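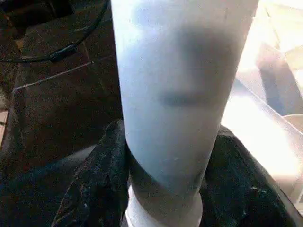 4. Placing and levelling the shade

4.1 Before you start

The Skudummont shade is a frosted cylinder, narrow at the lower end and wider at the top. It stands on a white ring-shaped base. The shade and the base ship in the same carton; the lamp holder and cord ship separately as the Bouazza cord set (see section 3).

You will need:
- the shade and base ring
- the Surkum lamp holder, already wired to the cord set
- a soft dark cloth, large enough to bunch up on all sides of the base
- a small level
- a lint-free wipe

Lay the cloth on the work surface first. Dark cloth is preferred because chips and grit are easier to see against it. Shake it out beforehand. Lint on the cloth will transfer to the frosted surface and is difficult to remove once it is inside the shade.

CAUTION: Do not assemble the shade with the cord connected to power.

CAUTION: Do not lift the shade by the upper rim. Hold it with both hands at the lower third.

4.2 Fitting the shade to the base

1. Place the base ring on the cloth with the rounded lip facing up. Press the cloth down under the ring so that no fold lies beneath it.

2. Wipe the lip of the ring and the lower edge of the shade.

3. Pass the cord down through the ring and out through the slot. Leave 22 cm of slack above the ring.

4. Lower the narrow end of the shade into the ring. Keep the shade upright. If it catches, lift it clear and start again.

5. Turn the shade clockwise until it stops. Do not use force past the stop.

6. Gather the cloth loosely against the lower part of the shade on both sides. It will steady the shade while the holder is fitted. Do not pack it tightly.

NOTE: The ring is slightly wider than the narrow end of the shade. A small step all the way around is normal. A step on one side only means the shade is not seated; repeat from step 4.

4.3 Fitting the lamp holder

7. Lower the Surkum holder into the shade from the top, contacts down, until it clips to the ring.

8. Pull the slack cord back through the slot. No loop of cord should remain inside the shade.

9. Fit the lamp. Maximum rating is printed on the holder. Do not exceed it.

10. Place the level across the upper rim, then turn it a quarter turn and read it again. Adjust the two feet under the ring if required.

4.4 Checking for shadows

The frosted wall softens the outline of anything inside or behind it, and a blurred grey area can be hard to identify by eye. Check before moving the lamp to its final position.

11. Look through the wall at mid-height, then walk around to the other side. A shadow that changes place as you move is caused by something inside or behind the shade. A mark that stays on the same spot of the wall is on the surface.

12. For a shadow, clear the area behind the shade and look again. If it remains, check for cord or packing material left inside.

13. For a surface mark, wipe with a damp cloth and dry at once. Do not use solvent, scouring paste or window cleaner on the frosted finish.

NOTE: One side of the shade may look warmer or bluer than the other under mixed room light. This is not a fault in the finish.

4.5 Moving to the final position

14. Open out the cloth and lift the lamp by the ring, with one hand steadying the shade.

15. Set it down on a flat, hard surface. Keep curtains, throws and other fabric clear of the shade whenever the lamp is in use.

Replacement parts

Shade only: part 1025
Base ring with feet: part 797

Order through your Stundar dealer. Revised 31 December 2019.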